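**Soundbar bracket keeps working itself loose, is it me or the Culier?**

---

**dampwalnut** wrote:

Bought the Culier under-TV soundbar bracket in May. It hangs off the bottom two mounting holes on the back of the set, and the bar sits on two little arms out front. Looked great for a week. Since then the left arm has been drooping like it got bad news. I tighten it, it's fine for three days, then the bar is on a slant again and my wife asks if the TV is melting.

TV is a 55 inch Gellstead on a plain tilt mount. Bar is the long Prarnia one, 6 pounds according to the box. Culier says the bracket is good for three times that.

Things I have tried:

- tightening it
- tightening it while swearing
- a folded business card under the arm (worked best so far)

Is there a washer missing or something? The bag of parts had 141 things in it and the instructions mention nine.

---

**sub_basement** wrote:

Which way did you put the arms on? They're left and right, and they're stamped on the back side where you'd never look once they're up. If they're swapped the slot faces down and the bolt slides. I had mine wrong for most of a year.

---

**dampwalnut** wrote:

Checked with a flashlight and a dental mirror. L is on the left if you're standing behind the TV, so R is on the left if you're watching it. Please tell me which of those people the instructions were written for.

---

**sub_basement** wrote:

Behind. I think. Mine are that way and it's level.

---

**ninevoltnap** wrote:

It's the bass. Any bracket bolted to the TV is going to shake itself loose if you run the bar loud, and the Prarnia long bar has those two drivers on the bottom that could walk a shoe across the floor. Take it off the TV and put it on the wall. Two screws, a stud if you're lucky, done.

I have never understood hanging a speaker from a television. You wouldn't hang a television from a speaker.

---

**Orrery** wrote:

Disagree with the above. I've had a bar hung off the set for years with a Cocco bracket and it hasn't moved. The point is that when you tilt or swing the TV the sound goes with it. If it's on the wall and you pull the TV out, you're watching a movie here and hearing it back there.

What matters is the joint. The Cocco has a toothed joint, two faces that lock into each other. The Culier has a smooth joint and a bolt, and relies on prayer. Put a toothed washer in there and a drop of the blue thread stuff on the bolt. Blue, so you can get it off again.
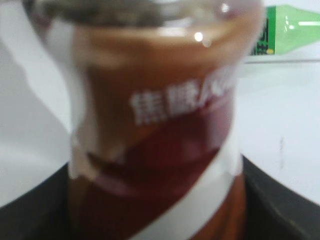 *caramel something, main food group of the project*

Anyway, toothed washer. The hardware store has them in a drawer, a few cents each. Bring the bolt with you, because whatever size you think it is, it's the other one.

---

**ninevoltnap** wrote:

His TV is on a tilt mount. It doesn't swing. The sound has nowhere to follow it to.

---

**Orrery** wrote:

It tilts.

---

**ninevoltnap** wrote:

By what, the height of a sandwich? His ears will cope.

---

**dampwalnut** wrote:

For the record it has been tilted once, the day I put it up, to see if it did.

I'm not against the wall idea but the wall is plaster over something that eats drill bits. The TV mount took me a Saturday and I aged. I'd like to get the thing I paid for to work first.

How much torque are people putting on the arm bolt? I'm using the little bent hex key it came with and I'm a bit scared of stripping it.

---

**gravelpie** wrote:

Throw the little key away. It's made of cheese. Use a proper hex bit in a hand driver and you'll find you've got most of a turn left in there.

Also check that the arm isn't bent. Mine came bent out of the box and the seller sent a new one with no fuss. Lay both arms flat on a table, side by side, and see if one rocks.

---

**Orrery** wrote:

Good call on the table test. Do it somewhere really flat, too. Kitchen counters lie. I did mine on the dining table and then on the desk and got two different answers, and the desk was right.

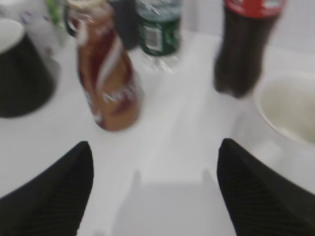 If both arms sit flat, it's the joint, and you want the washer. If one rocks, send it back and don't try to bend it straight in a vise, you'll crack the paint and then it's your fault as far as the seller cares. And take the bar off before you undo anything. I once undid the arm with the bar still on it, and caught it with my knee, and the knee still brings it up in cold weather.

---

**hobnail303** wrote:

Long-time reader, had to register for this. I've put up a lot of these for customers. The load number on the box is for a weight hanging straight down close to the plate. Your bar sits out front on the end of the arm, so the bolt sees a lot more pull than the number makes you think. Your bar is light enough that it should still hold, but if the arms slide in and out, slide them in as far as the bar allows. Half the droop I see is from people leaving them all the way out.

Wall is better if the wall is good. If the wall is bad, bracket.

---

**ninevoltnap** wrote:

I will accept "wall is better" and stop reading there.

---

**dampwalnut** wrote:

OK, update. Took it all down last night.

1. Both arms sit flat. Neither rocks.
2. Arms were all the way out. I don't remember doing that but I was the only one there.
3. Got 1/3 of a turn more on each bolt with a real driver. Not "most of a turn," gravelpie, but I felt it.
4. Toothed washers in, blue goop on, left it overnight like the tube says.

Back up as of this morning and level by the bubble app on my phone, for whatever that's worth. Bar is now tucked so far in that the bottom of the TV hides the display, so I have no idea what volume it's at until it tells me.

---

**sub_basement** wrote:

Did you swap the arms back?

---

**dampwalnut** wrote:

They were right the first time. Or left. I put them back how they were.

---

**gravelpie** wrote:

1/3 of a turn is a lot on a bolt that size. I'm taking it as a win.

On the display: slide the arms out one notch at a time until you can read it, and check the level after each one. My Gellstead has a thick chin too and two notches did it.

---

**Orrery** wrote:

Give it a week of normal use and put a wrench on it again. If it hasn't moved by then it's not going to. And if it has, the Cocco arms have the same hole spacing as far as I can tell, so you could keep the Culier plate and just change the arms. I haven't tried it, so measure before you order.

---

**ninevoltnap** wrote:

Or 1000 business cards.

---

**dampwalnut** wrote:

I kept the one. It's in the drawer with the other 132 parts.

Went out two notches, can read the display, still level. Will check the bolts next week and post if it sags.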